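Forums > Home & Storage > Shoe racks, stands, small stuff > white tube stand wobbles

prenumard_5
ok so putting together one of those white tube stands, smooth plastic, thick upright pole plus thinner tubes going off it. Fitting at the bottom of the pole is threaded. Mine leans. did I do the order wrong?? instructions are 2 pictures and an arrow

Wael Nasr
had the Rirka one, same deal. Pole first, screw the bottom fitting on til it stops, THEN the side tubes. Work on something soft, a quilted mat or old comforter, or you scuff the plastic.
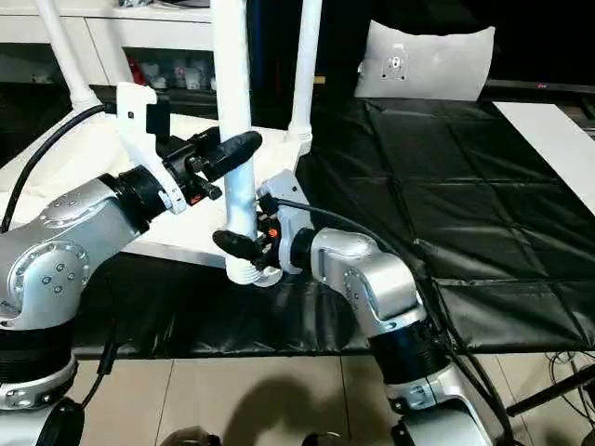

Re: white tube stand wobbles

fallport301
disagree w/ Wael. side tubes first but leave them loose. if the pole is all the way tight you can't turn anything to line it up. did over 5 of these for my sister's shop, every one tubes first

Wael Nasr
and how many came back leaning lol

fallport301
zero. one got sat on

Hicham Nasr
my brother is wrong as usual. Check the floor before you blame the stand. We have tile in the hall and right on the grout lines everything rocks. 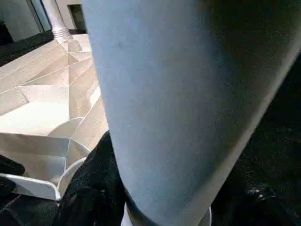
moved ours over by maybe two inches and it quit. free fix

prenumard_5
floor is tile too, big angled pattern, lines everywhere. will try tonight

wanwan
do NOT overtighten that fitting. Plastic thread, strips real easy, ask me how I know. hand tight, quarter turn, stop. Called Wan about a spare and they want me to buy the whole stand again

Wael Nasr
hand tight isn't enough if you're hanging coats on it

wanwan
who said coats

prenumard_5
bags mostly. maybe one coat 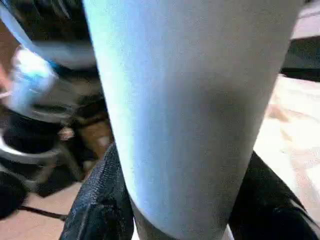 anyway took it apart Friday and redid it fallport's way, tubes loose then pole. Leans way less. Still a tiny rock on one side so I stuck a felt pad under, seperate problem I guess

fallport301
told ya

Hicham Nasr
felt pad is cheating but fine. Slide it off the line first, then see if you still need the pad

Wael Nasr
still say pole first. Mine's been up since October, no pad

Contact the mods | Copyright Fallport Home Boards | Back to top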